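Why Do Things Have Holes in Them?
A Hinds Explainer for Curious People, written by Ngozi Onyeka

Go and look in a kitchen cupboard. Ask first, if it's the sort of house where people get nervous about cupboards.

You will find a lot of things whose whole job is to hold stuff: bowls, mugs, jugs, tins. Then you will find a few things that hold stuff very badly. The colander is one. The sieve is another. Somebody has taken a perfectly good bowl and filled it with holes, and then charged money for it.

Grown-ups accept this without a murmur. You are allowed to ask questions.

What a colander is really doing

A colander is a sorting machine. It doesn't look like one, as it has no buttons and never needs charging, but sorting is all it does. You tip in a mixture of two things, say peas and water, and it sends one of them down the plughole and keeps the other for your tea.

It can't tell a pea from a puddle. It has no opinion about peas. All it has is a size of hole, and everything that turns up gets the same test: can you fit through this or not? Water can. Peas can't. Very small peas sometimes can, and they go to live in the drain.

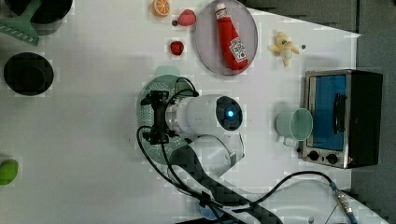 The proper name for this is filtering. The thing with the holes is the filter. The stuff that gets through is called the filtrate, and the stuff that gets left behind is called the residue. So if you are having pasta tonight, you may announce that you are looking forward to your residue. See how that goes.

Why water is so good at escaping

Water is made of tiny bits called molecules, and they are small past all sense. They also slide over each other very easily, so a lot of water can change shape to fit whatever gap is on offer. A potato can't do this. A potato is one shape and it is sticking to it.

But water has a trick that gets in the way. Its molecules pull on each other, and at the surface this pull makes a sort of stretchy skin. It is called surface tension. If a hole is small enough, the skin can stretch across it and the water will just sit there.

You can see this with a tea strainer. Dip it in a bowl of water and lift it out slowly. Some of the little gaps will stay filled with water, like windows. Give it a tap and they go. This is why people bang a sieve on the side of the sink, though my uncle does it much harder than the science needs.

Big holes, little holes

A garden sieve has big holes, so soil falls through and stones stay on top. A flour sieve has little ones, so flour falls through and lumps stay behind, along with anything else that was in the flour. We don't need to talk about what else was in the flour.

Coffee filters are made of paper, and you can't see any holes at all. They're there, though. Paper is a tangle of fibres, squashed flat, and between the fibres are crooked little tunnels. Water can wriggle through them and carry the flavour with it. The gritty coffee grounds get stuck.

What happens if you choose the wrong one? Angus Mudgway, aged nine, from Botholm, wrote in to tell us. He tried to drain a pan of rice with a colander whose holes were bigger than the rice. He reports that it was "very quick". We thank Angus for his research and hope the sink has recovered.

Try it: make muddy water less muddy

You will need a grown-up's permission, 2 clear jars, some soil from outside, a colander, a tea strainer and a clean coffee filter. Do it outdoors, or in a room belonging to somebody very forgiving.

Step 1. Put a handful of soil in the first jar. Add water, put the lid on tightly and shake it until it looks like something a hippo would enjoy.

Step 2. Hold the colander over a washing-up bowl and pour the muddy water through. Look at what stays behind. It will probably be twigs, stones and one surprised bit of root. Put these back in the garden.

Step 3. Pour what you collected back into the first jar, then pour it through the tea strainer into the second. The strainer should catch some smaller bits. The water will still be brown. Don't be cross with it.

Step 4. Rinse out the first jar and push the coffee filter into the top, like a paper cup. Fold the edge over the rim and hold it on with a rubber band. Pour in the brown water a little at a time. This part is slow. You could read something. You could read this again.
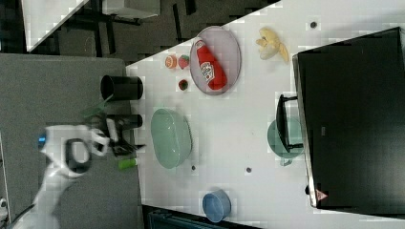

Is it clean now?

It should look a good deal clearer. You still mustn't drink it, not even a sip, not even if your brother says you won't. Germs are far too small to be stopped by a coffee filter, and they can't be seen just by peering into a jar.

Things that have dissolved get through as well. Stir a spoonful of salt into warm water and pour it through any filter in your kitchen. The water comes out as salty as it went in. The salt has broken up into pieces so small that the paper can't catch them. To get it back, leave the water on a saucer on a sunny windowsill. The water will go off into the air over a few days, and the salt will stay put.

Holes you carry about with you

You have filters too. The hairs in your nose catch dust on its way in, and the result is a bogey, which you now know is a kind of residue. Your kidneys filter your blood all day and all night, and send the leftovers off to be weed out.

Whales have the grandest version. A blue whale takes an enormous mouthful of sea, then pushes the water out through a bristly curtain called baleen. The water leaves and the krill don't. Then it swallows the lot, without ever having to wash up.

Next time: why toast goes hard and biscuits go soft.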